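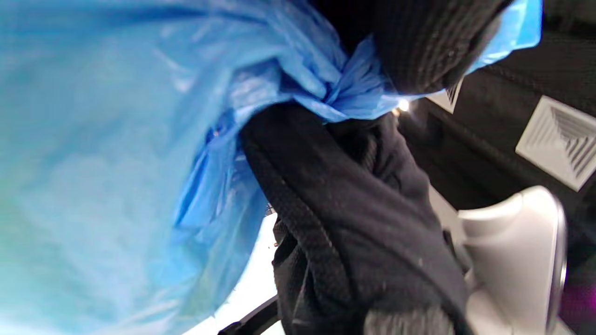 Figure 4. Dark knitted item with a knotted blue plastic bag

4.2 Preparing bagged items for storage

Use this procedure before placing clothing in a Plindari storage cabinet. Items must be clean and fully dry.

1. Switch the cabinet on at the wall and wait for the green light. The first warm-up takes up to 30 minutes.

2. Untie or cut open any plastic bags and take the items out. Knitwear should be folded, not hung.

3. Place heavy items on the bottom shelf. The limit for each shelf is 10 pounds.

4. Slide the humidity control to LOW. Use MEDIUM only for leather.

5. Close both doors until the latch clicks, then press START.

Note: The fan runs for a short time after the doors close. It may start again during the night -- this is normal.

CAUTION: Do not leave plastic bags in the cabinet. Thin film can be drawn against the rear vent and stop the fan.

CAUTION: Do not use mothballs or scented sachets with the Donnelly filter. They shorten its life.

Replace the filter after 2000 hours of use. To reset the counter, hold FILTER until the display shows 80, then let go. See section 6 for part numbers.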